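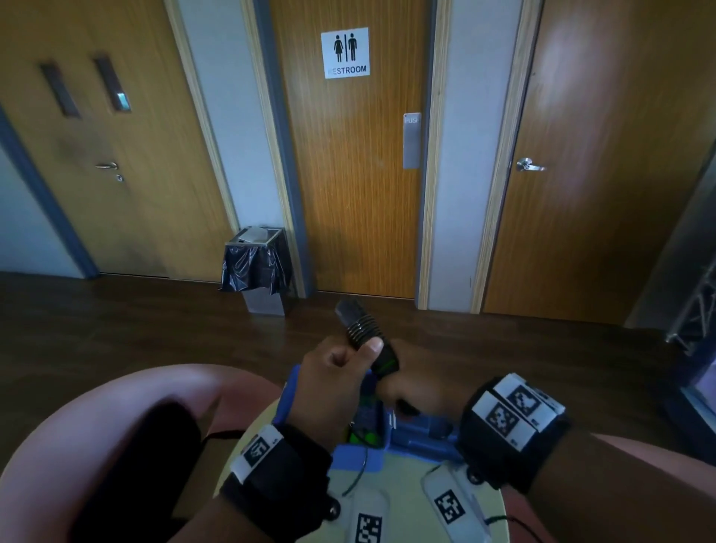 Wrist tags drifting when both hands close up on a handle

skatlow_fan
Posts: 33
Mar 9, 2019

Okay so I'm collecting hand demos for a two-arm assembly policy and I could use a sanity check from people who have done more of this than me. Setup is a camera on the demonstrator's head, a tag strap on each wrist, and two tag pads lying on the work surface for reference. Right wrist has the wide strap with the block on it, tags on the top and the sides. Left wrist is the thin strap with one flat tag.

Trouble starts when the hands come together. I have people hold a ribbed black handle out in front, left hand up on the ridges, right hand down low under the green band, and then go back to the parts in the blue bin. While the hands are apart the tracks look lovely. Bring them together and the left one starts to wobble, and if the person rolls that wrist even a little it just goes away. I've been throwing those takes out and I'm getting tired of it. I wanted 500 good ones for the first round.

Do I (a) put a block on the left too, (b) tell people to keep the left wrist flat, or (c) keep everything and let the training sort it out?

guido_c
Posts: 2,000-something, I lost track

(a), and don't think too hard about it. A single flat tag is fine until it's at a steep angle, and then the pose starts flipping back and forth between two answers. That's your wobble. With a block you nearly always have one face pointing at the camera. I ran single tags through all of December, and then I redid all of December. Guido Cirillo, at your service.

mossy_bench

Gonna disagree with Guido a bit. Blocks are great for tracking but people move differently with a lump on their arm. We had one demonstrator who kept her wrist cocked the whole time so it wouldn't bump the bin, and sure enough the policy learned the cocked wrist. Took us ages to figure out where that weird posture was coming from. I'd stay with the flat tag on the left and fix it in the smoothing.

guido_c

You can't smooth your way out of a pose you never had. If the tag is gone for two seconds while the hand does the interesting part, you're just making up the interesting part.

mossy_bench

For two seconds, sure. For a couple of frames it's fine, and it sounds like most of his are a couple of frames? OP, how long are the gaps?

skatlow_fan

Went back and looked. Mostly short. But the worst ones are right at the grip change, so kind of both of you are right, which doesn't help me much, ha.

a_bellini

Agata here, I do the labeling at Betelden so I see this from the other end. Please don't do (b)! When you tell people how to hold their wrists you get stiff little puppet demos and I can spot them from across the room. Let them work however they'd work.

Also I'd look at the two pads on the table before blaming the wrist. In your picture they're both down on the near side of the bin, toward the person. So when somebody looks up, say toward the doors over there, they may well lose the pads first, and then your wrist poses have nothing to hang on to. It can look just like wrist drift in the plots. Try one on the far side.

skatlow_fan

Oh. Oh no. Yeah, I never checked whether the pads drop out at the same moment. Give me a bit.

tinroof7

While he's off checking -- does anybody else worry about the cables? There's a thin black one going across the yellow surface between the bin and the near pad. If it gets snagged and the pad slides, your reference moves and every hand pose after that is off by the same amount. We taped ours down on day one at Stendberg and still had a pad creep on us.

guido_c

Good eye. Tape the pads AND the cable. And shoot a few seconds of nothing at the start and end of each take so you can compare the pads to each other. If the distance between them changed, bin it.

mossy_bench

Agree with that one, mark the calendar.

skatlow_fan

Back. Ran the detections on 33 of the bad takes. In 7 of them the wrist tag really is gone and the pads are fine, so Guido gets those. Nearly all the rest lose one or both pads first, just like Agata said, and the wrist tag is sitting there perfectly readable the whole time. I feel pretty dumb. I've been tossing takes where the hands were good.

a_bellini

Don't feel dumb, and don't delete anything else until you've rerun them! If you have head motion from anything else you can probably carry the reference across the gap.

skatlow_fan

There's an IMU on the head rig, I just wasn't using it for anything. Guess I am now.

guido_c

I still say block on the left.

skatlow_fan

I know you do. Plan is one pad moved to the far side, everything taped, and I'll try a smaller block on the left for a handful of takes with the same person so I can see if their wrist changes. If mossy's lump problem shows up I'll go back to flat.

mossy_bench

Fair test. Make it someone who hasn't read this thread, they'll overthink it.

tinroof7

What are you using for the small block? The Schnyder ones we got were too shiny and the corners washed out under the ceiling lights. We ended up printing our own on matte paper and gluing them on.

skatlow_fan

Matte paper and glue here too, on a little cube. I'll post the size once I've tried it on a few different wrists.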